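Moriarty Street Reading Room
Progress report to the Druvenis Fund, second period

Since our last report the reading room has moved from three afternoons a week to five. The extra hours began in March, once the heating work was signed off. The adult literacy course, which is the main use of the grant, is now halfway through its planned sessions.

Enrollment stands at 78 learners, against a target of 60. Most of the growth came from the evening group. The morning group is smaller than we planned, and we have moved its start from 9:00 to 9:45 so that parents can get there after the school run. Attendance in that group has been steadier since the change, but it is too early to say whether it will hold. 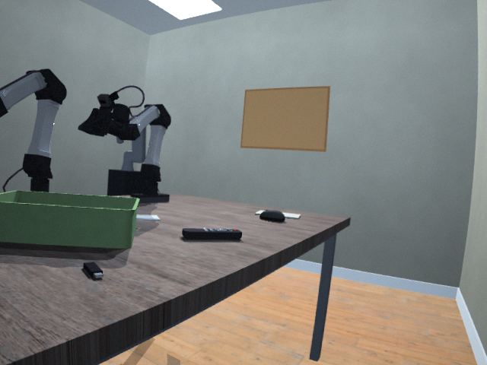
Lending has also grown. Learners and their families borrowed 441 books in the period, most of them from the easy-reader shelves. Large-print titles were asked for more often than we expected, and we have shifted part of the book budget to cover them. The remaining titles on the Zusatum order are due before the end of next month. Two boxes from the first delivery had the wrong level of workbook and were sent back. The supplier has credited us in full.

Tutor training took place over two weekends. It covered first assessments, phonics for adults and how to keep short session notes. One tutor has left the program for full-time work, and her learners have been placed with other groups. We would like to train another two before the fall.

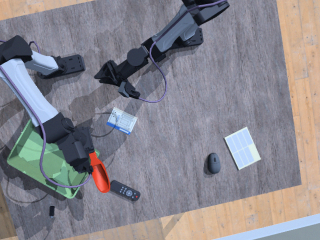
Will the evening group be capped?
We plan to hold it at its present size until a second tutor is in place for that slot, and to keep a waiting list in the meantime.

Spending is slightly under budget for the period. The underspend is in printing, where we now reuse worksheets from the Zellari course pack and copy fewer of our own. Travel refunds for learners ran over, mainly because the number 5 bus was rerouted and several people now need two fares each way. We ask the Fund to let us move the printing balance to travel. The total budget would not change.

Reading assessments were repeated at the midpoint. Over half of the learners tested moved up at least one level. Spelling results were flatter, and tutors have asked for more time on it in the second half of the course. 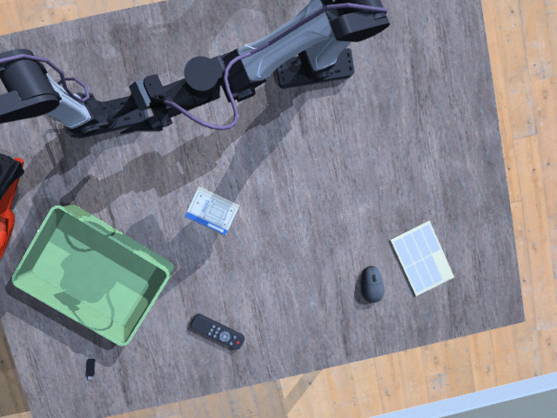 Items on a gray wood-grain tabletop.

Work planned for the next period:
Finish the remaining course sessions
Recruit and train two tutors
Complete the large-print order
Run final assessments and send the results with our closing report

The revised budget sheet and the attendance tables are attached separately.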